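Notice of Return

The Office of Unclaimed Articles at Vernbridge opened at eight on Tuesday, as it did on every working day, and Mrs. Padmavathi Nadar signed the register before removing her coat. The register required a signature, a time of arrival and a statement of the weather. She wrote "fair." It was raining slightly, but the column for weather was narrow and the office had long accepted the shorter word.

There was one matter for the day. Item 177 had been held for the full term of 13 years and was due either to be returned or to be struck from the list. Under the rules of the office, an item could not be struck until it had been viewed by the Registrar, the Assistant Registrar and one person with an interest. No person with an interest had come forward since the item was received, and the Assistant Registrar, Mr. Virgil Marinescu, had expected none. He had already prepared the form for striking, in two copies.

At ten minutes past nine a man entered and gave his name as Marcelino Manzano. He stated that he had received a notice of return at his address in Zerkthorpe. He produced the notice. It was in order, although it had been sent to a Miss Lavanya Thampi, who had lived at the address before him and had left no other.

"The notice is addressed to the occupant in the second instance," said Mrs. Nadar, having read it through. "You are the occupant?"

"I am," said Mr. Manzano.

"Then you may view the item."

They went down to the lower room, where the bin stood on the table. Mr. Marinescu read aloud from the schedule, as he was obliged to do. Item 177, blocks, long, red and green. Received from the estate of Mohandas Kartha, schoolmaster. Container to be retained by the office.
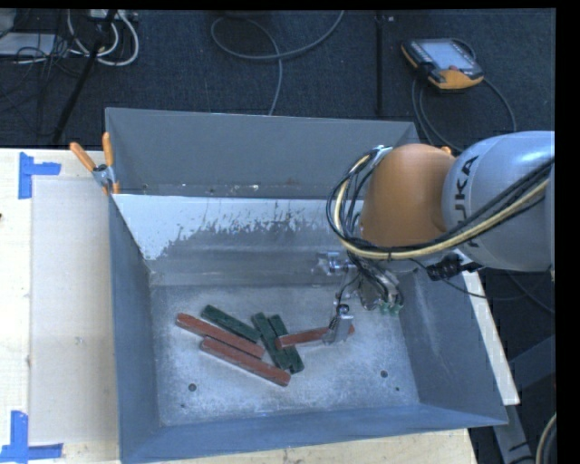 Item 177, with container, as viewed in the lower room.

Mr. Manzano looked into the bin for some time. He asked whether he was permitted to touch the contents, and was told that he was, provided that he replaced each piece after handling. He did not touch them. He asked instead what they had been for.

Mr. Marinescu turned to the second page of the schedule. The late Mr. Kartha had taught arithmetic to the younger classes for 40 years. In his final September he had written to the office to say that the blocks should go to the pupil who had never been able to make the two colors come out even. He had not recorded the name of the pupil. The office had written to every former pupil for whom it held an address, and each had replied with courtesy that it must have been someone else.

"Miss Thampi did not reply," said Mrs. Nadar. "Her name therefore remained on the list."

"And if she was the one?"

"The office has no view on that question."

Mr. Manzano put his hands in his pockets. He said that when he moved into the house he had found pencil marks on the wall inside the hall closet, low down, at the height a child could reach. They were short strokes in two rows. Someone had gone over them many times, adding a stroke to one row and then to the other - and at the end the rows were the same length. He had painted the rest of the closet, but he had left that wall as it was.

Mr. Marinescu looked at the Registrar. The rules made no provision for pencil marks. They did provide, in the section on evidence, for "any writing or mark made by the party in the ordinary course of life," and it was to this section that Mrs. Nadar now turned, holding the page some distance from her face.

She read it twice. Then she asked Mr. Marinescu to bring the other form.

The form of return was completed shortly before noon. Mr. Manzano signed as custodian, on the understanding that Miss Thampi might call at the house at any time to collect her property, and that he would show her the closet if she asked to see it. The blocks were wrapped in brown paper and tied. The bin, being the property of the office, was kept.

Mr. Marinescu filed both copies of the form for striking under "Not Used." Mrs. Nadar went back upstairs to the register, and in the column for weather she crossed out one word and wrote, in small letters, "light rain."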